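Forum index > Bench and lab practice > Liquids near arms: what is your written rule?

Thread started December 3, 2020

hnasrallah
I need to rewrite our bench rules for liquid handling with two-arm setups and I would like to see what other people have on paper. Ours is one page and was written when all we did was blocks and towels. Now we do pouring, stirring and cap removal, and the page says "keep liquids away from equipment where practical," which means nothing if the task is to pour a drink.

What I have drafted so far:

1. No open container on the table unless the task uses it.
2. Colored liquid only, so a spill can be seen.
3. Operator keeps a hand on the stop for the whole pour.
4. Power strips and supplies off the floor under the table.
5. Full wipe-down of fingers and table at the end of each block of runs.

Rule 3 is the one I get complaints about. Comments welcome on all of them.

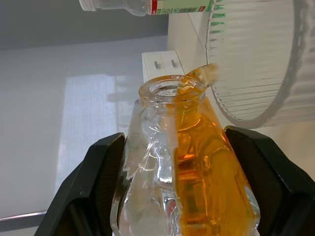

Containers are where I would like the most input. I want a rule that says which vessel may be held and which may be poured from. At the moment people choose whatever is on the shelf. In the pour above, the receiving bottle is glass, held in the fingers, and the cup above it is ribbed plastic. I have no objection to glass being held still, but I would like to ban glass as the vessel that moves. Is that too strict? The Hernon bench checklist says no glass at all and I can't see how they get anything done.

drekik_ops
Your rule 1 is fine. Rule 2 is fine, but add that the liquid has to be food grade dye in water. We had somebody use real juice for a month and the finger pads got sticky. Sticky pads change the grip and then your runs from the first week don't match the runs from the last week.

Rule 3, I would drop. If one person is operating both arms they don't have a hand free. Use a foot pedal or a second person.

hnasrallah
A second person is what I am trying to avoid. There are 3 of us on the bench most days and two are usually labeling. Foot pedal is a good point. Does anyone have a pedal rule written down?

S. Akbulut
We do. "Stop is within reach of the operator without letting go of a control. Stop is tested before the first run of the day and the test is initialed." That covers pedal, button or a person, and you don't have to rewrite it when the hardware changes. I would word all of your rules that way. Say what has to be true and leave the method out.

On glass, I disagree with a ban on moving it. A fixed force limit does more for you than a material rule. Thin plastic cups fold when squeezed and you get a spill every time. Thick glass does not. We set the closing limit per object, write it on a card, and the card stays with the object. If an object has no card it does not go on the table.

old_bench_dog
Cards get lost. I have worked in three places with a card system and none of them had the cards by April.

S. Akbulut
Then tape them to the bin. Ours have been up for over 25 weeks.

Aurelia R.
I wrote the version used at Clirno so I will put in the parts that apply here.

Cap rules. A closed container can be passed between arms. An open container stays with the arm that picked it up until it is set down. Caps and stoppers that come off go to a fixed spot on the table and go back on before the next task starts.

Handover rules. When both grippers work on the same small object, speed is cut for both arms, and it is cut before they are in each other's space. People want to cut the speed only for the final approach. We tried that and had 7 finger contacts in one month. After we moved the slow zone out to the whole center of the table we had none the month after.

Back table rules. Spare containers are parked on the back table, closed, and nothing with a loose cable or a screen goes on it.

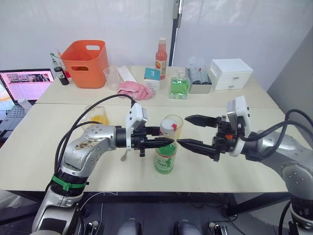 The slow zone also makes things easier for whoever is watching, since they can call a stop before contact. I would put it in as its own rule and not tuck it under pouring. You will want it for things that have no liquid in them too.

One more, and this is the one most people leave out. Arm cables need slack checked at full reach in every pose you plan to use, with the actual vessel in the hand. A loop that clears an empty table may not clear a tall bottle. We check at the start of each new task and write down who checked.

hnasrallah
Thank you, this is very useful. I will take the slow zone as written if you don't mind. How do you handle the wipe-down? Per run or per block?

Aurelia R.
Go ahead and use it. Per block, plus any time liquid gets on a finger pad. A wet pad means stop, wipe, dry, and mark the run.

drekik_ops
Mark it or throw it out?

Aurelia R.
Mark it. Somebody may want it later. Throwing runs out on the bench is how you lose the failures, and then people think the setup works better than it does.

drekik_ops
I don't agree. If the operator knows the run is bad it costs storage and reviewer time to keep it. We had 456 marked runs from one project and as far as I know they were never opened.

H. Sugawara
I opened ours. Marked runs were the only place we could see how often the stirring tool was getting dropped. Keep them, but in their own folder, and make the mark say what happened. "Bad" is not a mark.

On stirring: I see nothing in the original list for tools in the glass. I would add these.

Tool goes in after the glass is released and standing on its own.
Glass no more than half full for stirring. Pouring can have its own limit.
Fingers open clear of the glass before the arm goes up, so it doesn't drag the rim.
If a long tool is left standing in a glass, the next move is to take it out. It tips very easily if an arm passes over it.
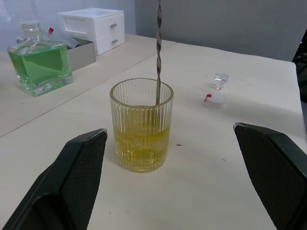

Ribbed glass with a twisted metal rod in it, between the open fingers.

old_bench_dog
Half full is too much for a tall narrow glass. Make it a third.

H. Sugawara
Depends on the base. I would leave half as the limit and let people go lower.

dilek_d
Reading this from the safety side. Two things about the original list. "Where practical" should go, as you said. And rule 4 needs to include cables as well as power strips. If liquid goes over the edge of the table it lands on whatever is under there, and connectors on the floor are as much of a problem as a power strip. Our wording is "no connector, powered or not, on the floor inside the drip line of the table." Drip line is the table edge plus a hand width.

We took that over from Adomaitis and changed the width.

hnasrallah
Good. Second draft below. I left the force cards in as optional until I have tried them.

1. Only containers the task uses are open. The rest are closed and on the back table.
2. Dyed water only.
3. Stop within reach without letting go of a control. Tested and initialed daily.
4. No connector on the floor inside the drip line.
5. Slow zone covers the center of the table for both arms.
6. Open containers are not handed from arm to arm.
7. Stirring: glass released first, half full at most, tool removed before any other move.
8. Wipe per block and after any wet pad. Run is marked with the reason.
9. Cable slack checked with the vessel in hand at the start of a new task.

Glass is still open. I am leaning toward what S. Akbulut said, with a limit per object and no material ban.

S. Akbulut
On 2, say what happens when a task calls for a real product. Somebody will ask the first day.

hnasrallah
Adding "unless the task sheet names another liquid, in which case pads are wiped after every run."

drekik_ops
I can live with that. Still think you should throw the bad runs out.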